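Do shape blocks need to cost this much?

March 30, 2024

I keep reading that a set of plain colored blocks will teach a small child geometry, patience and possibly tax law. The Prurkero catalog gives them a whole spread. I bought a set in February anyway, from the Cunness shop on the corner, and I have opinions.

First, the number on the box. It says "304 ways to play." I got to 9 before I was repeating myself, and two of those were just stacking with a different color on the bottom. My niece, who is 4, found 6 and then wanted a snack.

Second, the shapes. A cube and a cylinder I understand. You can build on them, and they stay where you put them. A star is another matter. It looks great in the catalog and then it lies there, because what goes on top of a star? Same with the heart. I suspect the heart is in there for the person paying.

The rough pattern on top of some pieces is sold as "sensory." Maybe. I ran my thumb over it a few times and felt a bumpy piece of plastic.

What I do like is the color. The yellow is a warm one, a bit toward orange, and it looks good on bare wood.

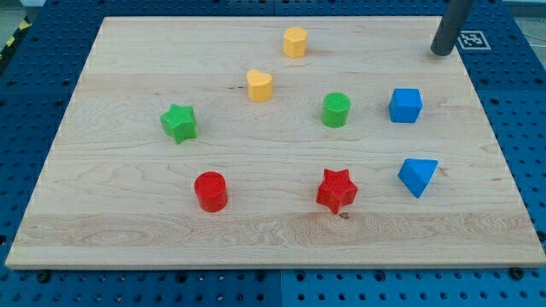 Sorting by color is over in a minute, though. Sorting by shape takes longer and starts arguments — is the eight-sided one closer to a cylinder or to a cube? My niece said cylinder. I said cube, and lost.

So would I buy them again? At the Cunness price, no. The Oltness thrift store has a bin of mixed blocks by the register, and I'd dig through that first.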